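Gistia Open Day

The Gistia Open Day is a yearly public visit to the workshops of Gistia, a small robotics firm. Best known for its two-arm food handling demonstration, usually just called "the snack bench". First held in September, later moved to summer. This article covers the 8/18/18 edition unless it says otherwise.

Background

Gistia started out making fixtures for packing lines. Moved into arm control later, after a contract with Todano, a maker of dried fruit and crackers, who wanted mixed snack portions put together without a fixed machine for each shape. The contract ran out. The bench stayed.

The open day was the idea of Leonilde Bettencourt, then head of the workshop. Early editions were for customers only – chairs, slides, coffee, a long talk on grippers. Bettencourt dropped the slides and opened the doors to anyone who signed up. Attendance at the 2018 edition was capped at 40 per session, with sessions of 60 minutes. Signing up was free but required, and a waiting list was kept at the front desk.

Format

Visitors come in through the loading door, get a badge, and are walked past the machine shop to the demo room. One host talks, one operator runs the arms. In 2018 the host was Idalina Caldeira and the operator was Horácio Henriques. Frida Gunnlaugsson took over as host for the last session.

No stage, no music. Visitors stand at the front of the cell and can move along the sides when the host says so. Questions are taken while the arms are running, which regulars like and first-time visitors sometimes find hard to follow. Henriques was known for answering without looking up.

The snack bench

Two arms on a shared wooden tabletop, one at each side, each with a two-finger gripper and a small camera at the wrist. The cell is framed in aluminum rail. The walls are covered in an orange-red panel with a big lily print – the lilies are on the open day badge too, and the bench is sometimes called "the flower box" by staff.
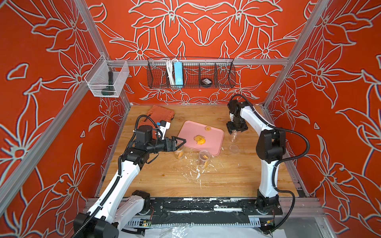 The task is simple to say and slow to do. Food goes from clear cups to a flat surface and back, or from one vessel to another, and nothing should be crushed on the way. Pieces are soft, sticky or brittle depending on the batch. Orange fruit-like pieces are the usual hard case because they stick to the plastic and to each other. Crackers and cookies slide easily but leave crumbs, and the crumbs build up on the table thru the day.

Clear plastic was picked on purpose. It is hard for cameras – weak edges, glare, the food inside showing better than the cup itself. Caldeira's talk spends most of its time on this point. An arm that finds the fruit but not the rim will close in the wrong place.

Lids are part of the full routine. A round clear lid is laid on the wood near its jar and has to be found and put back on. The 2018 program lists it as "optional, if time".

Control

The arms can be run in two ways. In the first, the operator moves them by hand from a station made by Belix, and the motions are recorded. In the second, they run on a model trained from those recordings. Gistia's handout for the day gave 2,000 recorded runs on the bench, all done by staff. The handout did not give a success rate and Caldeira did not offer one. She told the first session that the number changed too much from batch to batch to be worth printing.

Sessions began under hand control and switched partway. The host called out the switch.

Pouring

Pouring was added for 2018. One arm grips a cup, tips it sideways over a pink board and lets the pieces fall out; the other stays near in case something needs to be moved. Picking single pieces had been the whole show up to then, and Bettencourt thought it dragged.

Pouring is quicker but rougher. Round pieces roll. Sticky ones hang back in the cup and then come all at once, or do not come at all. The tilt angle matters less than the speed of the wrist, according to the handout, and a slow tip followed by a short shake was the setting used on the day.
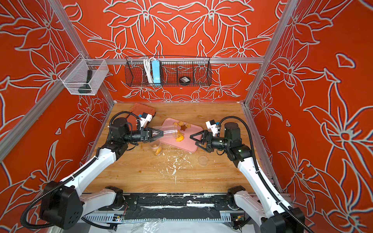 Can visitors run the arms themselves?

Only at the last session of the day, and only with an operator next to them at the station. Places go by draw from the sign-up list, and the minimum age is the same as for the machine shop.

Food and cleaning

Food used on the bench is not served afterwards. Snacks for visitors come from a seperate table in the hall, supplied in 2018 by the Baptista bakery. The bench is wiped down at the end of the day, not between sessions.

Reception

Mostly good. A write-up by Horácio Vieira in a local trade newsletter praised the open questions and the lack of a sales pitch, but found the room warm and the sight lines poor for anyone past the second row. He also wanted a screen showing the wrist camera views. Gistia added one the following year, mounted to the side – too low, per Vieira's second piece.

Some former Todano staff attended. Their view was that the bench was still too slow for a packing line. Bettencourt agreed in the same newsletter and said speed had stopped being the goal once the contract ended.

Later editions

The pour stayed in. The lid routine was moved to the start of the session so that it would get done. Henriques left the operator's seat to run training, and the job now rotates among workshop staff.

See also

Two-arm manipulation
Food handling automation
Teleoperation
Open house (industry)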